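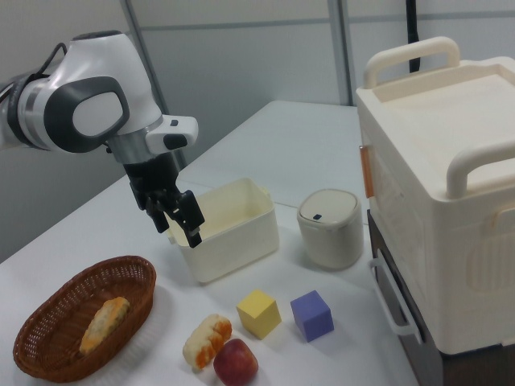

How often should a gripper be checked for drift?

Once a week if the cell runs every day, and again after anyone has moved the table, changed a finger or leaned on the arm.

I had written that answer myself, on a card taped inside the cupboard door at Nestitz, and I had stopped believing in it by April. The cell drifted when it liked. I drove over from Nindach in the Saab with the heater stuck on, and the message on my phone said the arm was missing the bread.

It was always the bread. A cube has the decency to be a cube. You tell the arm where the yellow one is, it goes down square and comes up with it, and people nod. The bread was lumpy and pale at one side, and the fingers closed wherever the arm thought the middle was. On a bad day the middle was in the air above it.

The Ametti manual had 34 pages on calibration and the first of them said the procedure was self-correcting. I have read that sentence in a good many manuals. I have yet to meet the self it refers to.

So I did it the slow way. I opened the fingers, parked the arm over bare table and went round the wrist bolts with a torque key. None was loose. I followed the cable round the collar with my thumb, looking for a flat spot, and found none of those either. Then I asked for 400 small moves, out and back to one mark, and sat on a crate with my coffee.

After 71 of them the tip was landing beside the mark. By the end it was 2 millimetres out and quite settled there, like a cat on the wrong chair.

"It says it's fine," said the young man who ran the night shift. He turned the screen to show me. A green tick.

"It would," I said.

I put a straight edge under the table. One foot had been wound down and the lock nut left off, and the top gave a little each time the arm swung out. The arm was repeating itself well enough. It was the table that had been wandering off and coming back, and the software had been learning the table's bad habits for weeks – very carefully, with a log.

I fitted a nut, wiped the learned offsets and taught the corners again by hand. The screen asked me three times whether I was sure.
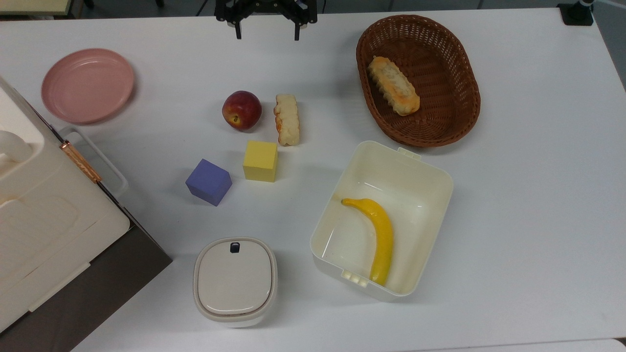
The second run

We put the things back more or less as the shift had them. Fruit, bread, blocks, one piece left in the basket, the banana in the open container. I wanted a mess, because a tidy table flatters everybody.

The arm went for the bread first. It came down, paused in that way they have, closed, and lifted. The young man said "There we are" and reached for his jacket.

"Again," I said.

It did it again, and again after that. He sat down. I kept it going until my coffee had a skin on it, then wrote the reading on the card under all the others: Wed 25 August, foot locked, offsets cleared. The screen offered to save the new settings as the best ever recorded. I pressed Later, and went to look at the other three feet.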